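4.2 Elastic waists and the folding problem

I have to confess that this was the part of the study I looked forward to most! Button-up jeans are easy to fold, and everybody we visited in Tatton did them more or less the same way (in half, then in thirds). Elastic waists are another story. The band pulls in, the legs stay wide, and you end up trying to make a rectangle out of something shaped like a bell. Of the 44 households in our sample, I spent the longest evenings with the ones who had strong feelings on this.

What I call the "band-out" fold is the one in Figure 3. The waistband ends up on the outside, toward the person folding, and the pleats are just left to bunch up however they like.

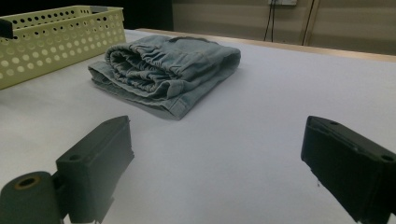
Figure 3. Light blue denim folded band-out on a white tabletop, with a perforated basket nearby.

Nattawut Bunnag told me flat out that I was overthinking it, and that a waistband on the outside is simply the quickest way to find the right pair in a full drawer. Fair enough! He folds for 2 adults and a baby, and he has never once tucked a band in. I did go back to my notes after that, and speed came up far more often than neatness did, especially in the June visits.

I still think softness matters too (old denim gives, new denim fights you), but I'll get to fabric wear in 4.3.

Related items
Basket or drawer? Sorting habits in Horobets
Ironing after 90 washes
Orathai Ratanaporn: Sock pairing at home
The Skekanel linen survey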